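Teresa Zalewska has been writing solo rules for tabletop battles since college. Her latest set, Codness, fits on 6 pages and covers small horse-and-musket actions. We talked one evening in October.

She started with what went wrong. "The first draft had 13 modifiers for musket fire," she said. "I was looking things up every turn."
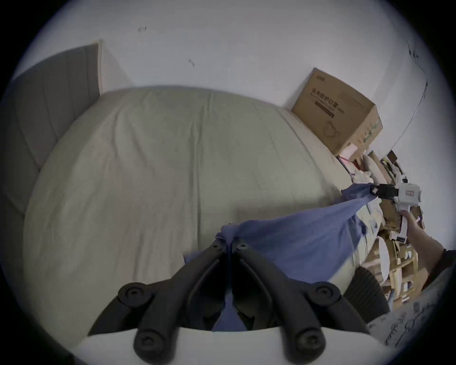
Fewer dice, fewer tables

Most of the cuts came after she refought her made-up battle of Usmont with Dorota Stępień. "Dorota kept forgetting the morale test, and the game ran fine – so I took it out." 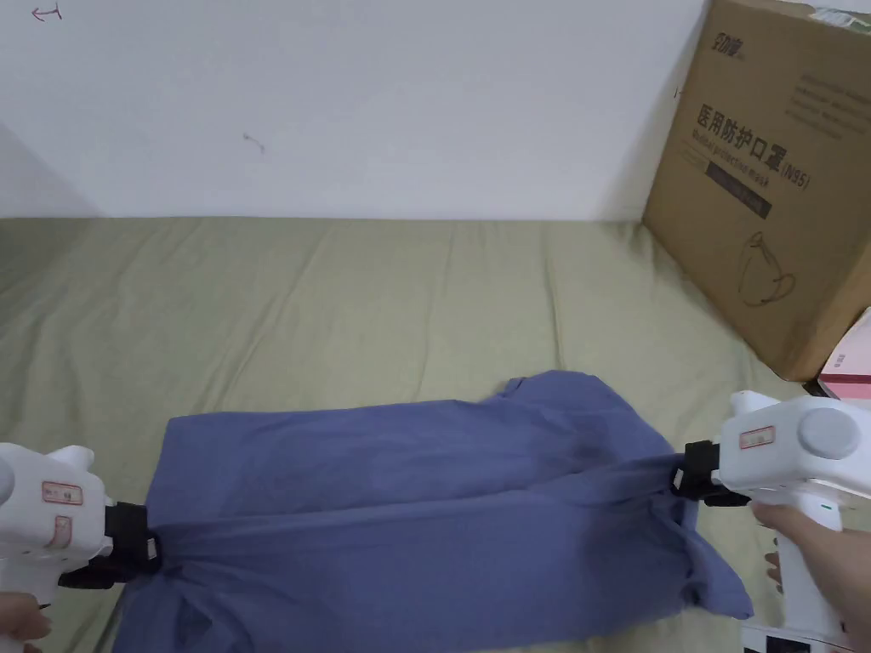
Units now simply fall back when they lose half their strength. Artillery gave her more trouble. "Guns were winning everything. I cut their range and made them slow to turn."
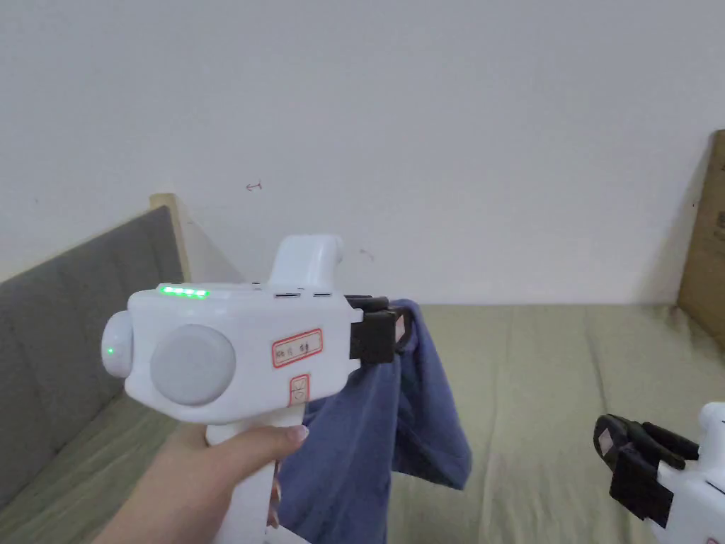 Her next project is Nendthorpe, a linked campaign for the same rules. She has the map drawn and the first two scenarios tested. "The supply rules are still a mess," she said. "I'll get to those after Christmas."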